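27 de maio de 2022
Por Consuelo Soler

Olá, Rommel! Segue o ponto da situação do Menano, mais curto do que o de fevereiro (prometo). Temos 2.316 demonstrações gravadas e a versão 3 das regras de recolha já está em uso. A grande mudança é a folha de arranque: antes de gravar, quem vai pegar nas pinças confirma os marcadores, a pega e o caminho até ao objeto. Com a esfregona plana isto nota-se muito, porque o cabo é comprido e obriga a pensar onde se põem os pés antes de começar!

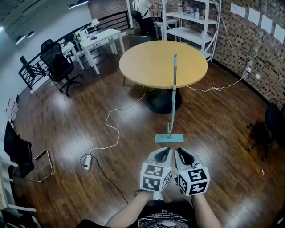 Quem pode interromper uma gravação? Qualquer pessoa que esteja na sala, sem pedir licença ao operador, e a tentativa interrompida fica guardada com o motivo escrito.

Essa regra deu discussão com a equipa da Pamik — eles preferiam apagar tudo o que não chegasse ao fim — mas acabámos por nos entender. Também fechámos a parte dos cabos: extensões e fios no chão passam a ser assinalados na folha e, nas tarefas em que se anda, desviados do percurso. Falta escrever o que fazemos com terceiros que apareçam na gravação, e aí estou à espera do parecer da Hnatiuk.
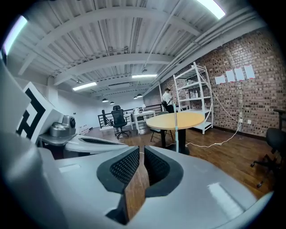

Enquanto o parecer não chega, vamos usando um consentimento simples, assinado à entrada. Das 5 secções do manual, 4 estão prontas para leres. A que falta é a da limpeza das almofadas das pinças, que quero rever com calma. Preciso de ti para uma coisa só: o acordo com a Fatby continua por assinar. Um beijinho e até breve!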